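My old dog sleeps all day and walks the house all night. How do I get any rest?

14 answers · 200 views · 9 shares

I have a shepherd mix named Lloyd. He is 14, he weighs more than my first couch, and for most of his life he slept like one too. Since September he has been keeping different hours. He naps from breakfast until supper, and then at two in the morning he gets up and tours the property. Down the hall, around the kitchen table, back up the hall, nails clicking the whole way. Then he stands at the bedroom door and breathes at me until I ask him what he wants. He doesn't know what he wants.

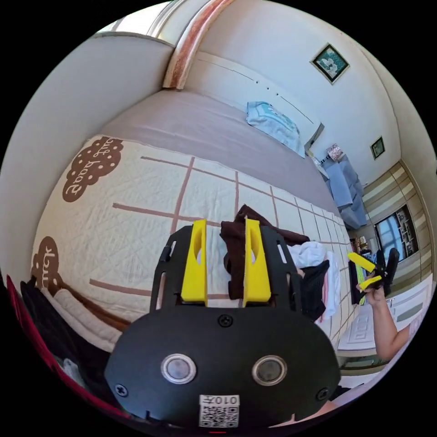

The vet has seen him. Bloodwork was fine for a dog his age, which I gather is a polite way of putting it. She said "could be some joint pain, could be some confusion, let's watch it." I have been watching it. I have watched it at two, at three-fifteen, and at ten to five.

Things I have tried so far:

- A longer walk in the evening. He enjoyed it. He then got up at two as usual, but in a better mood.
- Supper later. This moved the two o'clock tour to two-thirty and added a trip outside at five.
- Shutting the bedroom door. He leaned on it. It is not a strong door.
- One of those big foam beds. He sleeps on the floor next to it, with his chin on the corner, like a man who has been told not to use the good towels.

He used to sleep up on my bed but can't manage the jump anymore, and he takes being lifted as an insult. We live in Wadau, so the nearest vet with evening hours is a long drive and I'd like to have some better questions before I make it. Has anybody gotten a dog this age back on a normal schedule? Or do I just learn to nap?

Comments on this question: 9

Answer 1 · 14 people found this helpful

I went through close to a year of this with our last one, a big hound named Skala, so I'll tell you what moved the needle and what didn't.

First, keep a log before you change anything else. Time he gets up, how long he's up, whether he drinks, whether he pees, what settles him. Do it for two weeks. You will feel ridiculous writing "3:10, stared at dryer" but my vet read every line of it and changed her mind about two things. If he's drinking a lot at night, or going out and really emptying a full bladder, that's a different conversation from a dog who is just wandering.
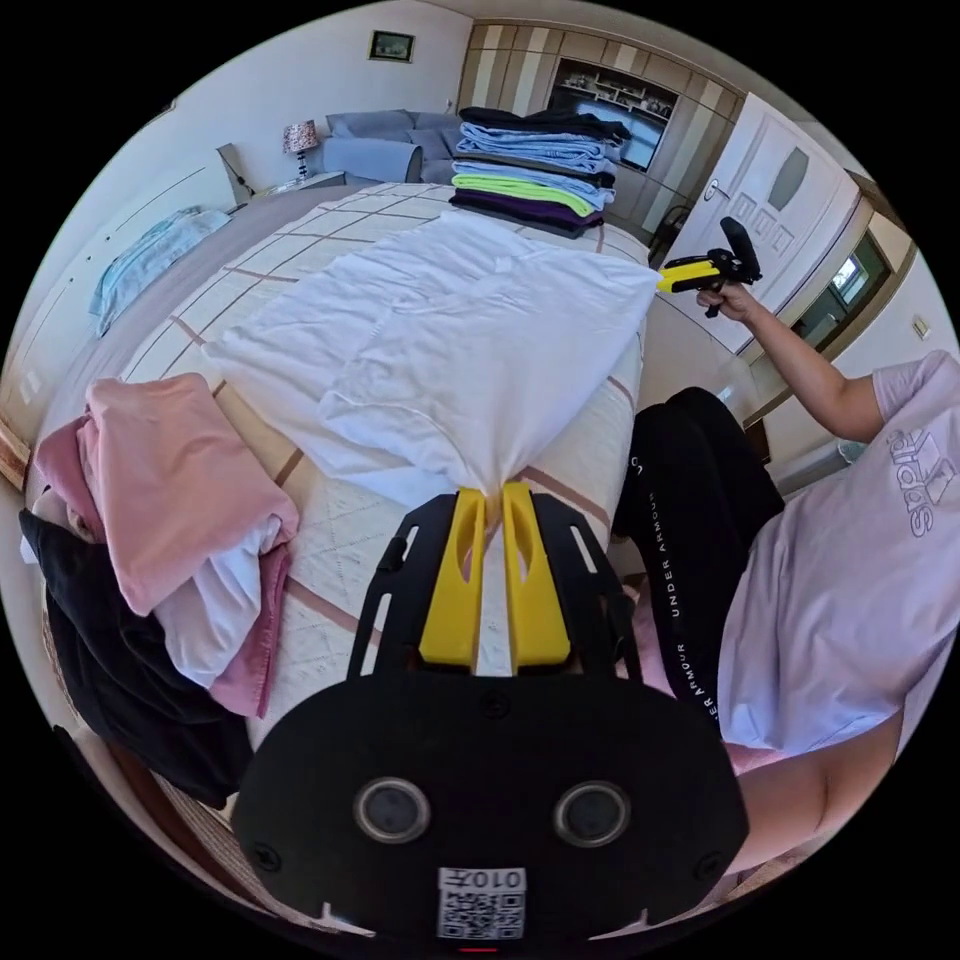 WADAU COUNTY, September – Going by my own notebook from back then, Skala was up four times a night and got stuck behind the bathroom door on two of them. That last part mattered. A dog who walks into a corner and can't work out how to back up, or waits on the hinge side of a door, is often showing the canine version of dementia. Ask your vet about it by name, because "slowing down" covers a lot of ground and there are medicines and diets for the one and not much for the other.

Second, take the pain idea seriously. Old dogs with sore hips don't cry, they get up. They lie on one side until it hurts, stand, walk it off, lie down again. You see it at night because that's when you're both supposed to be lying still. Our vet did a trial of pain relief for a few weeks just to see, and the walking dropped by half. Please don't do this on your own out of the medicine cabinet. Human painkillers can kill a dog, and it's a bad way to find that out.

Third, wake him up during the day. I felt like a monster, but a dog who naps nine hours straight through the afternoon has no reason to sleep later. Short, dull outings are fine. Ten minutes of sniffing the same fence will tire an old dog more than you'd think. Morning daylight seems to help too, so I did the first one right after coffee, rain or no rain.

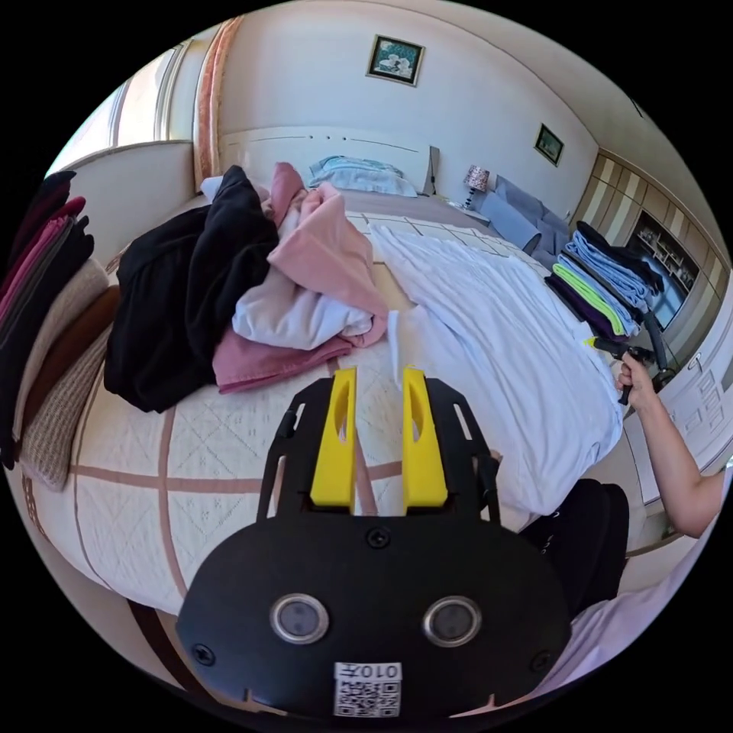 What helped with the nights themselves

Night lights. Plug-in ones, low down, along whatever route he walks. Their eyes go, and a dark hallway bothers them a lot more than it used to.

Rugs or runners on any slick floor. The clicking you hear is partly him trying to get a grip with his toenails. Trim the nails while you're at it, or pay somebody braver.

A bed with less foam in it. The thick ones are hard to climb out of for a dog with weak back legs, and my guess is that's why he only puts his chin on it. We ended up with a flat mat. Skala used it the first night, and I gave the expensive one to my sister's cats, who did not say thank you.

Last trip outside right before you turn in, on a leash, even if you have a yard. Otherwise they go out, admire the stars and come back in full.

And when he does get up, be boring. No lights, no conversation, no snack. I taught Skala that three in the morning was when cheese happened, and I had only myself to blame.

You may not get him back to a normal schedule. I got ours down from four times a night to one, and I could live with one.

Answer 2 · 9 people found this helpful

get him a Flamimard calming chew, we had a jar of those. my dog liked the taste. couldn't say they did anything else, he still walked around but he did seem pleased about it. price was crazy so maybe don't

also have you tried tv

Answer 3 · 2 people found this helpful

Mostly agree with the first answer. I'd add that you should take some video on your phone of him walking at night and show it to the vet. Mine perked up completely in the exam room and trotted around like a puppy, so for two visits I looked like a liar. Then I showed her a minute of him circling the kitchen table, always to the left, and we got somewhere.

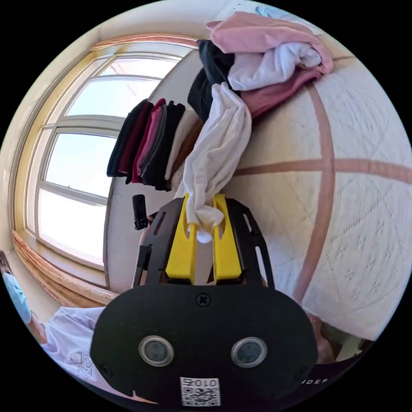

Ask about his eyes and ears as well. Ours had gone almost completely deaf and we'd missed it, mainly because he'd never listened to us in the first place. A deaf dog can't hear you snoring, so he comes to check whether you're still there. We moved his mat to where he could see me from it and he quit doing the door thing within the week. You might put Lloyd's on your side of the room and see.

On cost: our full workup came to 700 dollars with the x-rays, which hurt. The pills after that were cheap. If money is tight, ask which tests would change the treatment and start with those. A decent vet won't mind the question.

I'd also go easy on the stairs if you have any. A baby gate at the top is ugly and you will walk into it yourself, but a half-blind dog on a staircase in the dark is a worse problem than a bruised shin.

Reply from the person who asked

Thank you, all. The log is started. Last night's entry reads "2:05, kitchen. 2:20, kitchen, other direction. 2:40, stood on my slipper." The nails are done and I have the scratches to prove it. The runner is going down in the hall as soon as I can get him to stop lying on it while it's rolled up.

We did try the tv. He watched a program about bridges until four.

Was this page helpful? Yes 14 · No 2
Share · 9 shares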